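How to Time a Pendulum at the Kitchen Table

Measuring gravity at home costs next to nothing and will impress exactly one person, usually you. I have done it on a wobbly card table and in the break room at Dotden, and both times the planet came out fine.

What you need

A length of thread that doesn't stretch. Dental floss is good, and mint does not affect the result.
A small, heavy weight. A steel nut will do.
A tape measure, a stopwatch and something to hang it all from.

Step 1. Hang the weight

Tie the thread to a fixed point. A cup hook screwed into a shelf is fixed. A broom handle balanced on two chairs is a second pendulum, and it will join in whether you asked it to or not. Let the weight hang until it stops turning, then go and make coffee, as this takes longer than you think.

Step 2. Measure the length

Measure from the point where the thread bends to the middle of the weight. People measure to the knot, get a number that belongs on some other planet, and write to me about it. Use meters. Aim for something close to one meter, which gives you a swing slow enough to count while half awake.

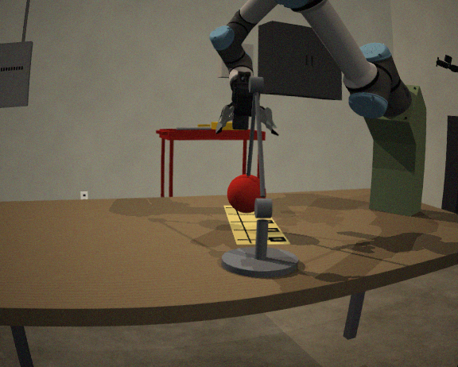
Image credit: Drustari / Despina Begović

Step 3. Let go

Pull the weight a little to one side and release it. Keep the angle small, under ten degrees. The formula below is only polite to small swings, and a big one will run slow and make your gravity look weak. Don't push. Everybody pushes.

Step 4. Count the swings

Start the watch as the weight passes its lowest point and say "zero" – not "one," or you'll be a swing short for the rest of the afternoon. One full swing is there and back. Count 40 of them, stop the watch, and divide the time by 40. That is your period. Your thumb is slow at both ends, and spreading the error over 40 swings makes it nearly respectable.

Step 5. Do the math

Multiply the length by 39.48 and divide by the period squared. With a thread of one meter and a period of 2.01 seconds, you get 9.77 meters per second squared. The textbook says 9.8, and the textbook didn't use floss.

If your number is silly

Over 15: you counted half swings, or measured in feet.
Under 5: check that you squared the period.
Close, but different every time: close the window, and move the cat.

Repeat with a shorter thread and see if the answer holds. Write down the bad runs too, in pen.

Posted 16/01/2021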